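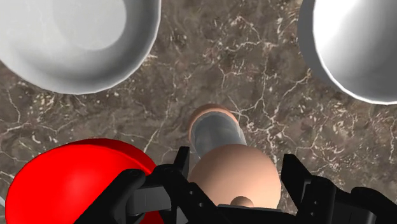
*仿真渲染,腕部视角:夹爪张开,两指之间是一个棕褐色的瓶状物体,远处有两只白碗。*

# 试用 Hundedar:仿真抓取评测套件,数字好看,能信几分?

**版本:** 五月那一版
**用途:** 给抓取策略做排序,决定哪些值得上真机
**结论先放这儿:** 可以装,别拿它的总分写摘要。

Hundedar 是 Okberg 组放出来的一套桌面操作评测,配套论文的主张很大:在仿真里给策略打分,排名与真机基本一致,所以大部分真机实验可以省掉。我对“可以省掉”这种话一向过敏,于是花了两周,把我们组手头的两个策略都跑了一遍。一个是 Courtois,老的扩散策略基线;另一个是 Clena,Mawar Wijaya 去年改的版本,多了腕部相机的历史帧。

## 安装和上手

比预想的顺。依赖锁得很死,新建环境一次装完,文档里的命令大体能直接复制。唯一卡住的是资产下载,脚本断线后不续传,只能从头来。周四下午我重下了三遍,最后改用自己的下载工具。

默认测试集有 2050 个回合,每个回合给初始状态和一句指令。日志格式干净,失败回合可以按种子单独重放,这一点值得表扬,很多同类工具做不到。

## 画面

渲染说得过去。台面是带白色细纹的大理石花样,白碗有高光,红球的颜色很饱和。问题恰恰在这种干净上:物体颜色分得太开,红的就是红的,白的就是白的,策略只靠颜色也能蒙对不少。论文里的“视觉随机化”我翻了配置,默认只动光照强度和相机的微小偏移,台面纹理不换。拿这个去论证视觉泛化,我不买账。

题图那种瓶状物体算是较难的一类。中段是半透明的灰色,一头是圆环形的边,另一头鼓成一个大圆球。手指该落在哪儿,几何上有好几种答案。可是 Hundedar 的成功判据只看物体最终高度,夹住哪里、姿态歪成什么样,一概不问。Courtois 有不少“成功”回合,重放时能看到物体斜挂在指尖上,换成真东西我不敢站在旁边。

## 那个相关系数

论文的核心结果是仿真与真机成功率的相关性,图画得很漂亮。正文没有强调的是,真机那一侧总共只有 292 次试验,分摊到各个策略和各个任务以后,每一格都薄得可怜。附录给了置信区间,宽到中间几名可以随便换位置。真正撑起相关系数的是两头:明显很差的策略和明显很好的策略。区分这两种,我用不着一套评测工具。

Chukwuemeka Nnaji 帮我把接触参数扫了一遍。摩擦系数在文档允许的范围内往上调一点,Clena 和 Courtois 的名次就对调了。默认值从哪里来,论文只写了“经验设定”。我在仓库里提了 issue,目前的回复是“后续版本会补充”。

也要说句公道话:这种敏感性并非 Hundedar 独有,做接触仿真的都有这个毛病。但别人没有在摘要里写可以省掉真机。

## 我会怎么用

- 当回归测试。改完代码跑一遍,成功率突然掉下去,多半是真出了错。
- 找失败案例。按物体类别筛日志,比盯着真机录像快得多。
- 自己加判据。我补了末端姿态和夹持位置两项检查,代码量很小,Courtois 的分数立刻没那么体面。
- 报告结果时把摩擦系数的扫描范围一起写上,单点数字我审稿时不会当真。

## 打分

| 项目 | 评价 |
|---|---|
| 安装 | 好,下载脚本除外 |
| 文档 | 中上,接触参数一节等于没写 |
| 渲染 | 够用,随机化太弱 |
| 成功判据 | 偏松 |
| 论文主张 | 证据不足 |

如果手头没有任何仿真评测,装它不亏。已经有一套在用的,我看不出换的理由,至少等真机数据补上再说。我加的两项判据和摩擦扫描的脚本整理好后会放进组里的仓库,种子列表也一起放,方便别人来挑我的错。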